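Zaton robotics laboratory presents a method for teaching two-armed robots to pick from shelves with irregular openings

Annan, Friday, July 9, 2021

The Zaton robotics laboratory today makes public the results of Proseo, a research project on how a robot with two arms can take single objects from open shelves and put them into a basket that it carries itself. The method, which is called Astidach, reduces the number of human demonstrations that are needed when the robot must work at a kind of shelf it did not meet before.

In the final evaluation, the robot made 314 picking attempts. It was trained with 230 demonstrations, all of them collected in the same laboratory in Annan. After this training, 18 further demonstrations were enough to prepare it for a new shelf. With the method which the laboratory used before, the same preparation did not reach a useful level with so few demonstrations, and the team had to collect a complete new set each time.

Why shelves are difficult

Much of the research on robot picking is done on flat tables or in boxes that are open from above. In these conditions the hand can come down on the object from many directions, and there is enough free space for the arm. A shelf is different. The hand must enter from the front, the walls are close, and the object often stands at the back where the robot sees only a part of it.

The difficulty grows when the compartments are not square. In a normal bookcase, each opening has the same shape and each floor is level. A program can use this regularity and repeat the same movement at a different height. When the panels stand at an angle, the free space for the fingers is not the same on the left side and on the right side. A round object, for example an apple or an orange, can also roll when a finger touches it too early.

Earlier work at Zaton tried to solve this with an exact three-dimensional model of the furniture. The model was measured by hand and given to the robot before the work started. This gave good results, but it took a lot of time, and a small change in the position of the shelf made the model wrong. For a home or a small shop, where furniture is moved and cleaned and moved again, the team did not consider this practical.

How the method works

In Astidach the robot learns from demonstrations given by a human operator. The operator guides both arms through the complete task, and the system records the camera view from the head of the robot together with the position of each joint. The recordings are then divided automatically into short parts, such as the approach to the shelf, the entry into the compartment, the closing of the fingers, the way out and the placing in the basket.

The new element is in the treatment of the entry part. The system does not learn only where the hand went. It also learns how the hand was turned in relation to the nearest panels. The researchers call this the "opening direction". It is estimated from the camera picture alone, several times during the approach, and the movement is corrected if the estimate changes. When the robot comes to a shelf of another form, it estimates the opening direction again and adapts the entry, while the other parts of the task stay mostly as they were learned.

The second point concerns the arm which is not picking. In many systems with two arms, the second arm waits in a fixed position until it is needed. In Astidach, the arm with the basket is part of the same learned behaviour. It keeps the basket low and away from the picking arm during the reach, and it moves closer only when the object is out of the compartment. The team found that this order matters a lot. In first experiments, with the basket held high from the beginning, the two arms came near to each other too often and the safety system stopped the robot.

The third point is the hand itself. The project uses hands with several fingers on both arms. They are more difficult to control than a simple gripper with two jaws, because many joints must move together. On the other side, the same type of hand can hold the handle of a basket and can also close around a fruit, so the robot does not need to change a tool between the tasks.

The evaluation

The evaluation was planned before the training was finished, so that the results could not influence the choice of tests. The 314 attempts were made with 9 types of objects, among them fruit, small boxes and soft packages. Some of the objects were part of the training and others were new for the robot. Each attempt started with the robot standing in front of the shelf and ended when the object was in the basket, when it fell, or when the operator stopped the attempt.

An attempt was counted as successful only if the object was in the basket and no panel had been pushed with a force above the limit set by the team. This second condition is strict, but the researchers consider it necessary. A robot that gets the apple and damages the furniture is not useful for a household.

The best results were reached with round and firm objects which were not completely at the back of the compartment. Soft packages were the most difficult group. They change their form when the fingers close, and the camera on the head often cannot see this because the hand covers the object. The report describes these failures in a separate chapter, with the recorded joint data for each of them.
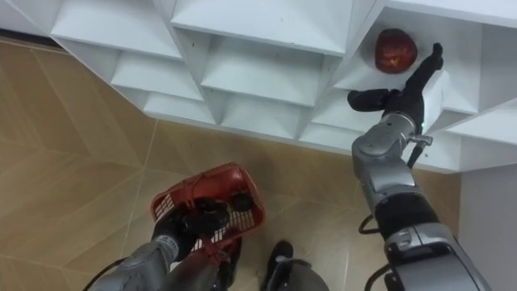
Does the robot need to know the exact shape of a shelf before it starts?

It works without a measured model. The opening direction is estimated from the head camera while the hand approaches, and the 18 additional demonstrations help the robot to become used to the general type of shelf, so no drawing or measuring of the furniture is required.

Limits of the present work

The laboratory wishes to be clear about what the method cannot do at this time. The robot stands in front of the shelf at the start of each attempt, and finding the way to the shelf was not part of the project. The object to be picked is selected by the operator. Compartments that have a door or a curtain were not tested.

The speed is also still low. The arms move slowly during the entry part, as the opening direction is estimated again and again and each correction needs time. The team believes that a part of this delay can be removed with faster computing, but another part comes from the caution that was built into the movement, and this will be kept.

Light is one more open question. All demonstrations were collected indoors under ceiling lamps. White panels are helpful in one way, as the objects stand out well against them, but the edges between two white panels can be hard to see when the shadows are weak. First tests with daylight from the side gave mixed results, and they are not included in the 314 attempts.

Next steps

In the next phase of Proseo, the team will work on emptying a full compartment, where several objects touch each other and the order of picking is important. It will also study the opposite task, in which the robot takes objects from the basket and puts them back into the shelf. This is expected to be harder, because the object must stay where it was placed, also on a floor that is not level.

A further study will look at the demonstrations themselves. Operators with different experience do not guide the arms in the same way, and some of them turn the wrist much later than others. The team would like to understand which of these habits are good for the learning and which make it slower. The results may lead to a short training for new operators.

Availability

The technical report on Astidach, with the description of the tests and the full table of results, can be requested from the Zaton robotics laboratory free of charge. The recorded demonstrations will be given to other research groups after a written request that explains the planned use. The software is being prepared for publication – the documentation is not complete yet, and the laboratory prefers to release both together.

Visits to the laboratory in Annan are possible for journalists and for research groups by appointment.

About Zaton

Zaton is a robotics laboratory that works on the handling of everyday objects by robots with two arms. Its main subjects are learning from demonstration, control of hands with several fingers, and safe movement close to furniture and people.

Press contact

Zaton robotics laboratory, press office, Annan

Please write "Proseo" in the subject line of your message.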